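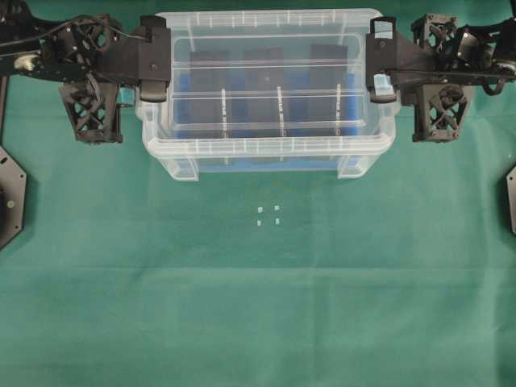 Mi hermana dice que lo del trastero no tiene arreglo y que lo mejor sería vaciarlo entero y empezar de cero. Se lo oí el miércoles por teléfono y llevo desde entonces pensando en ello, porque en parte le doy la razón. Pero vaciarlo entero significa sacar también lo de mis padres, y eso no lo voy a hacer en un fin de semana.

El trastero mide poco más de dos metros por tres y lo tengo desde que me mudé a este piso. Al principio cabía todo. Luego llegaron las cajas de casa de mis padres, la bicicleta, los esquís que usé dos inviernos y los apuntes de la carrera. Hace tres años ya no se podía entrar sin mover algo antes.

En julio decidí dedicarle una hora al día, de siete a ocho de la tarde, que es cuando baja el calor. El sistema es sencillo: saco una caja al pasillo, la abro, separo lo que se queda y lo que se va, y apunto en una libreta lo que hay dentro. Si me sobra tiempo, no abro otra. Lo intenté la primera semana y acabé con cuatro cajas a medias y el pasillo bloqueado, con el vecino pasando de lado.

La libreta ha sido lo más útil. Va por números. La caja 1 son cables, la 2 son manuales de aparatos que ya no tengo (fuera), la 3 son fotos. Las fotos las dejé para el final y todavía siguen ahí. Hay sobres enteros de negativos sin fecha y un viaje a la costa en el que no reconozco ni el hotel.

También he cambiado de envases. Durante años guardé las cosas en cajas de cartón de la mudanza, que se hunden por el centro cuando pones otra encima y además cogen humedad. Este verano compré unas de plástico transparente de la marca Rotby, las medianas, y más adelante otras de Woltura, que salen un poco más baratas pero tienen la tapa más floja. Si tuviera que elegir ahora, compraría solo Rotby. Mezclar marcas es mala idea: no apilan bien entre ellas y al final pierdes el espacio que creías ganar.

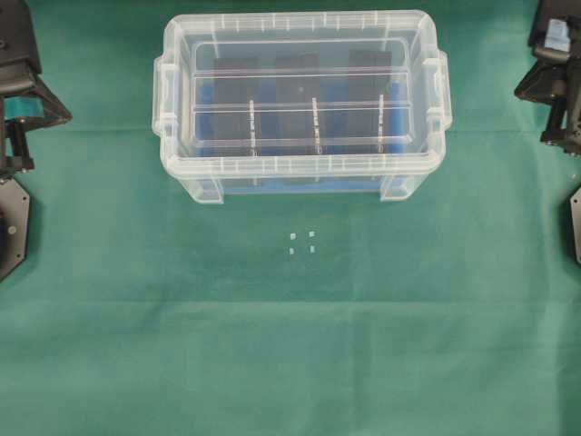 Lo del plástico transparente tiene un inconveniente, y es que se ve el desorden. Con el cartón cerrabas la caja y te olvidabas. Ahora paso por delante de la estantería y veo los adaptadores enredados. Me molesta, aunque reconozco que así encuentro las cosas. El otro día necesité un alargador y tardé un minuto. Antes habría bajado a la ferretería a comprar otro, y por eso tenía siete.

La estantería es una Drovitz metálica, de las de tornillos. El fabricante pone que cada balda aguanta 70 kilos. No pienso comprobarlo. Los libros los he puesto abajo del todo y arriba van las cosas de Navidad y las mantas. La fijé a la pared con dos escuadras, después de notar que se movía al tirar de una caja. El suelo del trastero no está nivelado y hubo que calzar una pata con un trozo de goma.

En dinero, la cuenta queda así: 129 euros entre la estantería y las cajas. He vendido la bicicleta, los esquís y una máquina de coser, con lo que he recuperado más de lo gastado. La máquina de coser me costó decidirla. Era de mi madre y yo no sé coser. Se la llevó una mujer que hace arreglos y me pareció bien.

Lo que no he conseguido vender es la colección de revistas. Son 800 ejemplares de una revista de viajes que mi padre compraba cada semana y encuadernaba él mismo en tomos, hasta que dejó de hacerlo y quedaron sueltas. Pregunté en la librería Vītola, la de segunda mano que hay detrás del mercado, y me dijeron que sueltas no las querían y que los tomos tal vez, si estaban completos. No lo están. En la biblioteca tampoco las aceptan. De momento siguen en el trastero, en cuatro torres, y son lo único que no tiene número en la libreta.

Mi hermana las tiraría. Yo leí unas cuantas una tarde, sentado en el escalón, y me salté la hora de ordenar. Hay anuncios de televisores y de agencias que cerraron hace mucho, y en algunas páginas mi padre subrayaba a lápiz los precios de los hoteles. Que yo sepa no fue a ninguno de esos sitios.

Me faltan las fotos, dos cajas de ropa y una maleta que no se abre – perdí la llave o nunca la tuve. Para la maleta he pensado en forzar el cierre con un destornillador. Pesa bastante y por el ruido parece que hay papeles. Si son más apuntes, van directos al contenedor azul.

En cuanto a las revistas, guardaré las subrayadas. Tendré que mirarlas una por una y eso me va a llevar hasta el otoño.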